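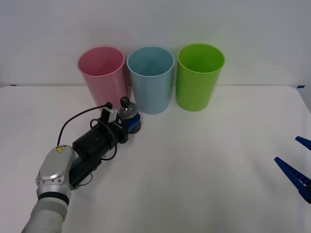
1/ Cups and bottles, month two

Good evening from Grodham! A few of you asked what we changed in October, so pull up a chair — this takes a few posts. Every Szabo run uses the same three cups, pink, blue and green, and two arms. We used to train on 700 demonstrations. Now we train on 200, picked by how much they disagree with each other.

12 likes · 3 comments

2/ The picking is the whole method, really. We train 6 small policies, let them all watch a demonstration, and keep the ones where their guesses scatter most.

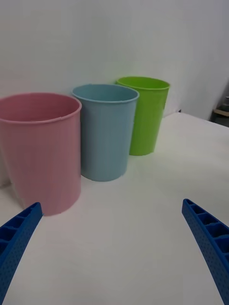
Most of the scatter comes in the last bit of reach, when the fingers have to commit to one cup and leave its neighbors alone.

9 likes · 1 comment

3/ On our 20 test layouts the small set matched the big one, which made me very happy and a little suspicious.

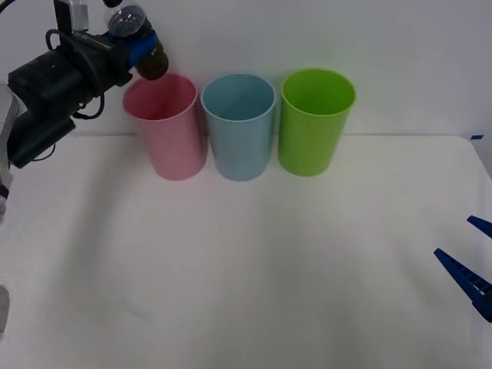
So we're running it all again with new seeds before I say anything louder. Write-up soon, I promise!

31 likes · 6 comments

Recent
Skirkari gripper notes
Slides from Brarolbridge
Why we tape our tables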